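Hose and cable routing on a bin picking cell: what is your written rule?
Forum: Cell Safety and Good Practice

tarari_bench
Posted January 6, 2023 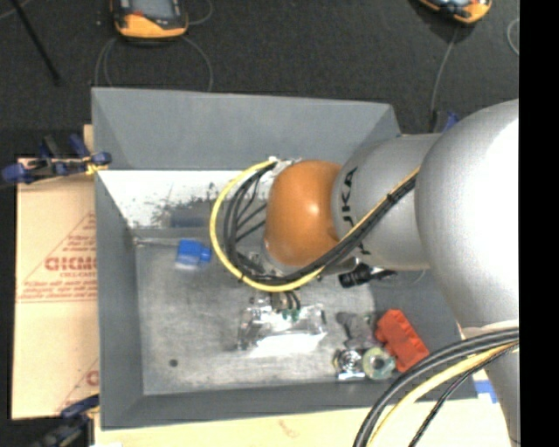 I am writing the house rules for our bin picking cell and I am stuck at the chapter on cables. The arm is a KUKA, with a yellow hose and a bundle of black cables going in a wide loop near the wrist. My draft says: "The loop must stay above the rim of the bin in all poses." My colleague Yolotzin Chávez says this rule is impossible to follow, and I start to believe her. What do you write in yours?

Stistham_Ola
She is right. When the wrist goes into the bin, the loop goes with it. We wrote that the loop must not touch wall, floor or parts at the lowest pick, and we check it by jogging at slow speed. After every 50 hours somebody looks at the ties also.

grindel8
I don't agree with hours. Count the picks. We inspect every 3,000 picks, and in August we found a worn hose that a weekly check did not show.

Stistham_Ola
For you maybe. Our cell stands still for half of the week and a hose gets old also when it does nothing.

tarari_bench
Could I write both, whichever comes first? And what about the bin itself? We hold it with clamps on the edge. Should they be in the same document?

grindel8
Yes to both. The clamps belong in the start-up check, before the arm gets power. Write also who signs.

lilorora_mk
Please keep it to one page. Ours at Esquivel had eight pages and people signed it without reading. Now it has four lines about hoses and they are read. And none of this replaces your risk assessment, it is only housekeeping.

tarari_bench
Thank you all. I change the rule to "no contact at lowest pick" and will post the new draft on this thread when Yolotzin has corrected it.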